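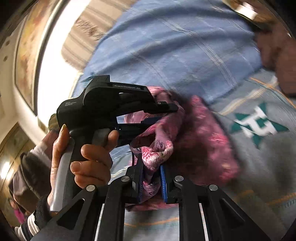
Hand-held gripper with trigger handle.

Glenys Henare keeps her shrinkage records in a ring binder, one page per bolt. Each page lists the fiber content, the weave, the length before washing and the length after. There are 161 pages, and she still consults most of them before cutting.

Henare drafts patterns for Te Moana, a small label that sells washable dresses and blouses. Her subject is dimensional stability, meaning how far a woven fabric moves once it has been laundered and dried.

"People ask for a single shrinkage figure," she says. "A woven cloth has two, one along the warp and one across the weft, and they are rarely the same."

Her test is simple. She cuts a square from well inside the selvage, marks it with thread at fixed points, and washes it the way a customer would. The square is dried flat and measured again the next morning. She repeats the cycle 4 times. Most of the movement in cotton lawn occurs in the first wash, she says, and rayon is slower to settle.

"I used to stop after one wash. Then we had a run of rayon blouses come back short in the sleeve. The first wash looked fine on paper."
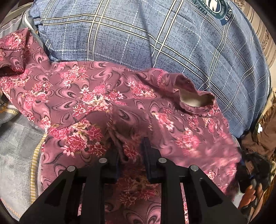
Honudwood, September

The workroom opens at seven, and Henare prefers to measure before the steam irons are switched on. Humidity affects the readings, particularly on viscose. She records the room conditions beside each result.

Prints add a further problem. A pattern that shrinks more in one direction distorts the motif, and matching at a side seam becomes difficult if the front and back were cut on different grains. Her rule is to cut both from the same length of the same bolt.

"If the bolt runs out, I wait for another one," she says. "I don't mix."

The label now prewashes all rayon before cutting. The last batch was 135 meters and took two days to dry. Henare would like a larger drying rack. She has asked Clarnora, the mill that supplies the lawn, to print warp and weft figures separately on its delivery notes. The mill has agreed to start with the next order.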